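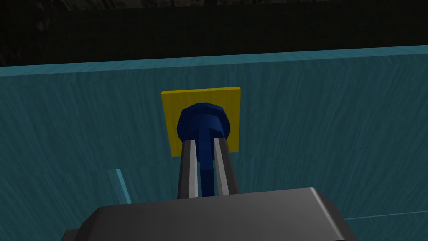 Is the Flenura color oil strong enough for a kitchen table?

For daily use it is, if you put on two thin coats and leave the table alone for nine days.

I bought the oil from Jasden in May, in a 300 ml can, for 23 dollars. My table is pine and it had old varnish, so before the oil there was a lot of sanding. The store page does not mention how much sanding is needed. I stopped at a medium paper the first time, and the color came out darker near the ends of the boards. I sanded it again with a finer paper and the second try was much more even.

The oil goes on easily with a cotton cloth. It is thin, so it runs to the edges — put paper on the floor. The smell is weaker than in the Holovko oil I used before on a shelf, but I still kept the window open for two evenings. One can was enough for both coats on the top, and a little was left for the legs.

The color chart has many blues and greens and they look different at home than on the screen. I advise to try each one on the bottom side of the table first. I also looked at which second colors go well with them, for chairs and small things.

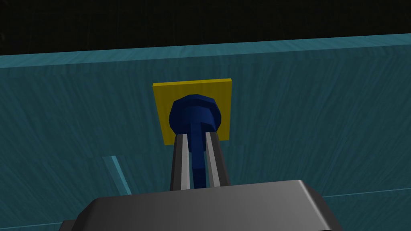

Yellow against teal, with the streaks showing.

After half a year the top has one pale ring from a hot pot, which was my mistake. Coffee and tomato sauce wipe off with a damp cloth. Red wine left a shadow when I found it only in the morning. A small repair takes ten minutes: sand the place lightly, rub in a few drops, wipe what is too much.

What I like less is the lid. It bends when you open it with a screwdriver, and after this it does not close well. I moved the rest into a glass jar. The instructions are printed very small, and the drying time on the can is shorter than what I needed.

I give it four stars of five. For outdoor furniture I can't say anything, I have not tried it there.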